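Uslow House – pre-season inspection, guest rooms and swimming access
Checked by: Tadhg Keogh
Reviewed by: Bláthnaid Ó Dálaigh
Period: May, before first arrivals
Status codes: OK / ACTION / HOLD (not to be used by guests until cleared)

1. Path to the cove
1.1 Surface, upper section – OK. Gravel raked, no washouts.
1.2 Surface, lower section – ACTION. Two steps have shifted after the winter. Reset and pack before opening.
1.3 Handrail – OK to the bend. Below the bend the third post moves under hand pressure. ACTION.
1.4 Lighting – not fitted. Guests are told at check-in not to use the path after dark. Wording in the welcome folder is still last year's and gives the wrong sunset times.

2. Swimming ladder and platform
2.1 Ladder fixings – HOLD. Lower left bolt corroded. Replacement must be marine-grade stainless, same diameter.
2.2 Platform boards – OK. Slippery at the seaward end, needs scrubbing every week in season.
2.3 Life ring and line – line measured at 26 m, no fraying. OK.
2.4 Depth sign – legible from the path. OK.

3. Water
3.1 Storage tank, 1,000 liters – OK. Lid seal replaced, inside rinsed.
3.2 Hot water at kitchen tap – OK. Runs hot within a minute.
3.3 Outdoor shower – ACTION. Drips when closed. Washer.

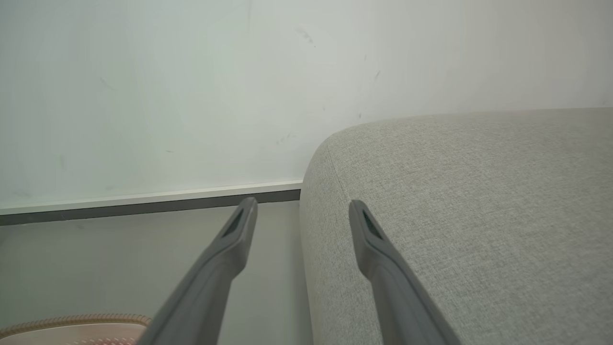
Comment on 2.1, Bláthnaid Ó Dálaigh: I would take the ladder off altogether until the bolt is in. Last September we had a HOLD tag on it and two guests went down it anyway, they said they took the tag for a luggage label. If it is in the shed it can't be used. Also please check the upper bolts while you are at it, they went in the same year.

Reply, T.K.: Agreed. Ladder to be removed and stored. Upper bolts added to the order.

4. Fire and gas
4.1 Smoke alarms – tested by button, all sounded. OK.
4.2 Extinguisher, kitchen – gauge in green, service tag current. OK.
4.3 Gas hose to stove – HOLD. Date stamp expired. Stove off at the bottle until changed.
4.4 Exit route from upper bedroom – OK. Window opens fully.

5. Guest transfer boat (Rafferty)
5.1 Life jackets – 36 on board, adult sizes. Child sizes not seen. Ask the skipper before the first family booking.
5.2 Boarding plank – OK with the non-slip strip. Strip lifting at one corner.

Items open at time of signing: 1.2, 1.3, 2.1, 3.3, 4.3, 5.1. Recheck at 9 a.m. on the day before first arrivals.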